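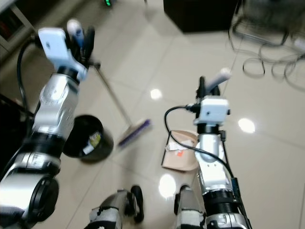
Wotanberg Hill Race

The Wotanberg Hill Race is a mountain footrace held every January, and I've run it 4 times now, so please forgive me if this entry wanders off into my own sore calves now and then. It goes from the bridge at Mukari up to the old signal post on top of the Wotanberg and back down again by a different path. The climb is nearly 1000 meters (my watch never gives the same answer twice) and most of it comes in the second half, which is just mean.

History

The race grew out of a bet between two ski clubs in a winter with no snow. The Mukari club said their people were fitter, the Rakier club said prove it, and off they all went up the hill in whatever shoes they had! Rakier won. Mukari asked for a rematch the next January, and it has been on the calendar ever since, apart from one year when the bridge was closed for repairs.

For a long time it was a club affair with a handwritten results sheet. Then Domenica Haslinger took over as race director and brought in proper bibs, a cutoff at the Eren hut, and soup at the finish. The field is capped at 250 runners because the upper path is too narrow for passing. Bib 201 was mine the first year, and I still have it on the fridge.

Course

From the bridge you get a flat mile along the river, and everybody goes out too fast on it, me included, every single time. After the sawmill the road turns to gravel and starts to climb through the woods to the Eren hut, where there's warm tea and a marshal with a clipboard checking you through. If you get there after 11:30 you're sent back down by the road. I've made it with a couple of minutes to spare, and I don't recommend the feeling.

Above Eren you're on the ridge, and the wind up there can stop you flat. Small spikes are allowed and most people carry them. The descent drops off the north side on switchbacks, crosses the Rakier meadow (boggy unless it's frozen hard) and comes back into Mukari behind the school.

Records and scoring

Bouchra Hamdy holds the women's course record, and she set it in fog so thick that the marshals on the ridge heard her before they saw her. I was still on my way up to Eren at the time! There's also a team prize, scored on the combined times of each club's first four finishers, and the Mukari and Rakier people care about it far more than they do about the individual results.

Contact the editors | Copyright Hill Running Pages | Back to top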